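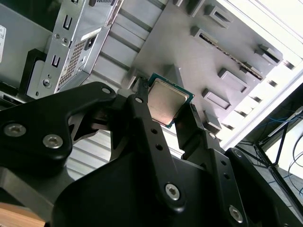
Processor held by its two edges over the open chassis, wrist view.

Safe Handling Rules for Robot Disassembly of Office Computers
Progress report to the Barasa Fund, period ending February
Prepared by Atieno Rotich, Clurncombe workshop

Where we are

We now have a full draft of the handling rules, and I'm really happy with how it reads! When we wrote to you last, we had a pile of notes, two competing lists of grip settings and a long argument about static. The draft is one document of 3 parts: people near the arm, parts in the gripper, and records. Anyone at the bench can find the rule they need without calling me over, and that was the whole point of asking you for the money.

The arm has made 2197 logged picks under the draft rules so far. The grant plan asked for 2000 by the end of the period, so we're past that mark with the log in good shape.

Part one: people

This was the easiest part to write and the hardest to get people to follow. The rule is simple enough. Hands stay out of the marked area while the arm has power, and the person who stopped the arm is the person who restarts it. Bakari Ogola rewrote the restart steps after watching two shifts change over, and his version fits on a card. We had been treating a pause as the same thing as a stop. The draft now says plainly that a paused arm is a live arm, and reaching into a chassis during a pause gets written up as a near miss. We've had four write-ups. All four came from experienced staff (me included, once).

Part two: parts in the gripper

I could go on about this one for pages. Processors have taken most of our time, as we expected. The draft says:

Grip by two opposite edges only. Fingers never close on the contact side.
Release the socket lever fully and check it by eye before the arm goes in.
Lift clear of the chassis walls before any sideways move.
If a part shifts in the grip, stop. Don't squeeze harder.
Set down in the tray, lid up. No stacking.

The fourth rule caused the most talk. Our early habit was to raise the grip force whenever something slipped, and the log showed us we were marking the edges of the boards that way. With the stop rule, the operator backs off and starts the pick again. It adds time to a pick, and the team at Vesamby, who are trying the same rules on their own bench, grumbled about that at first. They've since asked to keep it.

Grounding is covered too. The bench, the chassis and the operator's wrist strap all get checked at the start of a shift, and the check is signed. We still need a better answer for the finger tips. Loken has offered to lend us test equipment so we can measure them properly, and I would like to have those readings before we call this part finished.

Part three: records

Every pick gets a line: part type, grip setting, result, operator initials. Stops and near misses get a short note as well. Bakari built the form so that it takes one screen, and people do fill it in, even at the end of the day. The old form had two screens and a lot of blanks.

Money

Spending to the end of February stands at $3614, mostly trays, wrist straps, signs and printing. The training line hasn't been touched yet. We'd like to move a small part of it to cover shipping for the Loken equipment, and I'll send that request separately so it doesn't hold up this report.

Next period

Finger tip measurements come first. After that we want to extend part two to memory modules and power supplies, and the power supplies will need their own section on stored charge, written with someone who knows the subject better than we do. Vesamby will send comments on the whole draft, and we'll share the marked-up copy with you along with the next report.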